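Monthly inspection — hand-held gripper tool, unit 5
Site: Zenden
Inspector: Jadwiga Pawlak
Period: June
Previous report: closed, one item carried over (finger pad wear)

1. Power and cabling

1.1 Supply lead, strain relief — OK
1.2 Connector latch at handle — OK
1.3 Cable jacket, full length — OK
Comment: Light scuffing near the handle. Not through the outer layer. Recheck next month.

2. Handle and trigger

2.1 Trigger returns freely from full stroke — OK
2.2 Play in trigger pivot — OK
2.3 Grip shell fasteners — one loose, corrected
Comment: Rear lower screw backed out half a turn. Cleaned, medium thread locker applied, retightened. Second time on this unit. If it backs out again, replace the insert as well as the screw.

3. Fingers and pads

3.1 Finger housings free of cracks, including the corners of the triangular cut-outs — OK
3.2 Housing screws seated, heads undamaged — OK
3.3 Pads bonded along full edge, no lifting — OK
3.4 Pad texture — worn, within limit
3.5 Fingers close parallel, no visible offset at tips — OK
Comment: Carried-over item. Wear is heavier toward the tip on both pads. Pads are from the Kaczmarczyk kit; one pair left in stores. Change both sides together. Do not mix an old pad with a new one, as the closing point shifts and the zero has to be set again.

4. Hold check

Use a light, rigid, smooth-walled object. Thin clear plastic is the preferred test piece, as slip shows up sooner than on cardboard. Close until both pads touch, lift clear of the surface, hold level, then tilt to each side. Reject if the walls bow inward or the object rotates between the pads. 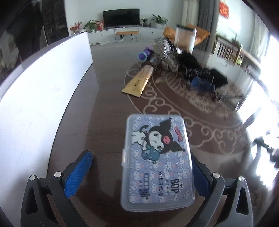
Item 4: clear floss-pick box held between the blue pads, over the tabletop.

4.1 Both pads in contact before lift — OK
4.2 No rotation on tilt, left and right — OK
4.3 No bowing of the box walls — OK
4.4 Snap latch stays shut under grip — OK
Comment: Repeated with the box turned end for end. Same result. Wipe the pads with a dry cloth before the check; solvent attacks the bond line.

5. Encoder and zero

5.1 Fingers closed, reading at zero — failed first attempt, OK after reset
5.2 Fingers fully open, reading 1388, limits 1380 to 1395 — OK
5.3 Reading stable through 100 open/close strokes — OK
Comment: Closed reading was 3 counts high before reset. Consistent with dust on the stop face. Stop face cleaned, zero repeated, reading held.

6. Lubrication

6.1 Linkage pins — greased
6.2 Slide rail — wiped, no grease added
Comment: Next full service at 1000 hours. Bramano grease only on the pins. Keep it off the pads.

Result: released for use.
Open items: order pads (two pairs), recheck cable jacket, watch rear lower screw.
Parts request sent Friday.

J. Pawlak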